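Teaching by Showing
Notes for Week 2, 25/01/2024
Instructor: Kirstin Crichton

Last time we wrote a program to move a cup from one side of a table to the other. It took most of the class period, and it stopped working when Knut Wendt leaned on the table. Today we look at the other way of getting a robot to do something, where a person does the job and the robot is expected to pay attention.

There are three common ways to show a robot a task, and you should be able to tell them apart by Monday.

Hand guiding. You take hold of the arm and push it through the motion while it records its own joint angles. The good part is that the robot can't be shown anything it is unable to do. The bad part is that you are wrestling furniture, and your demonstrations will look like it.

Remote control. You drive the arm from somewhere else, with a joystick, a headset or a smaller copy of the arm (the "leader"). Delay is the enemy. Even a small lag makes a competent adult move like somebody threading a needle on a bus.

Hand-held grippers. You leave the arm out of it and carry the gripper yourself, one in each hand if the task calls for two. A camera on your head or on the gripper keeps the record. You get natural speed and natural elbows. You also lose your fingers, and it is humbling to find out how much of your daily life depended on them.
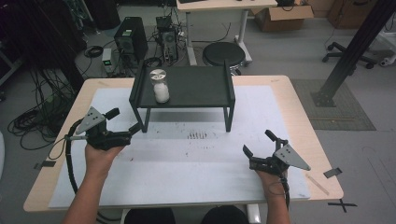 With the third method, most of the trouble is in matching the two bodies. Your wrist bends in ways the robot's doesn't. Your shoulders lean in when you reach, and the robot may be bolted down. A demonstration that feels perfect to you can be useless if the arm would have to pass through its own base to repeat it. The Hurby software we use checks for this afterward and throws those recordings out without any tact at all.

How many demonstrations do you need? More than you'd like. The Munro set, which we'll use for the homework, began as 3,000 recordings, and 2,405 survived the check. Read a few of the rejected ones. Several are mine.

Some habits worth picking up early:

Start and end every demonstration in the same pose.
Move the object to a new spot between takes. Otherwise the robot learns the spot.
Don't hesitate in midair. The robot will learn to hesitate, faithfully and forever.
Keep a fumble if you recovered from it, and label it as a recovery. Delete it if you merely swore.

Homework: pick 300 recordings from the Munro set and sort them into clean, recovered and failed. Write one page on the cases you argued with yourself about. Knut has office hours on Thursday after class and will settle disputes, though he has been known to add new ones.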